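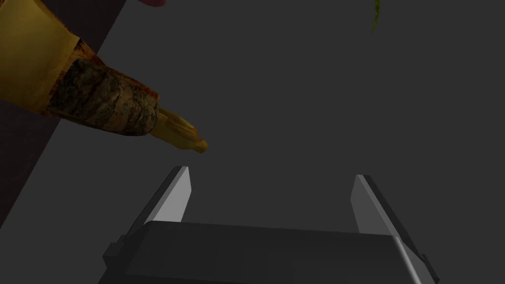

Two Hours of Soup with Qusai Ghanem

Qusai Ghanem cooks lunch at Qaisi, a small place with 10 chairs. I met him in the morning, when the lentils were already on the stove. "My grandmother was born in 1935 and she never measured the salt," he told me. 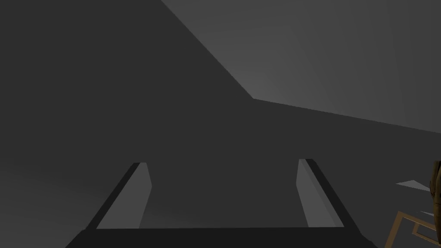 He learned from her first, and later from Custódio Seixas, who taught him to wait with the onions. "I was always in a hurry. Custódio took the pan from me two times in one week."

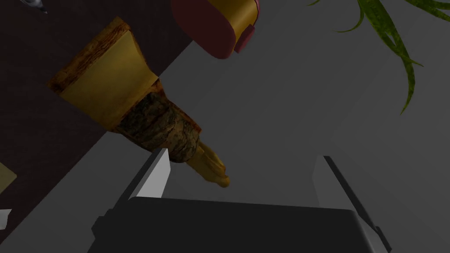
Lentils need slow stirring, Qusai says, and he does it himself until noon. He doesn't like metal in the pot. He wants something wooden and long, with a broad flat end like a paddle, so it can scrape the bottom. "If the bottom burns, all the soup knows it."

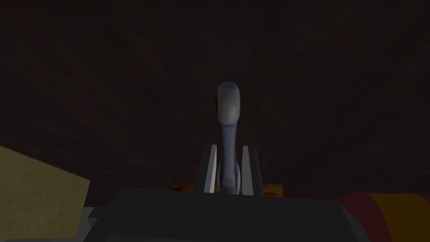

I asked him, what does he eat at home?

"Bread and eggs. My wife makes the soup there, and hers has more lemon."

At noon the first guests came in and he went back to the kitchen.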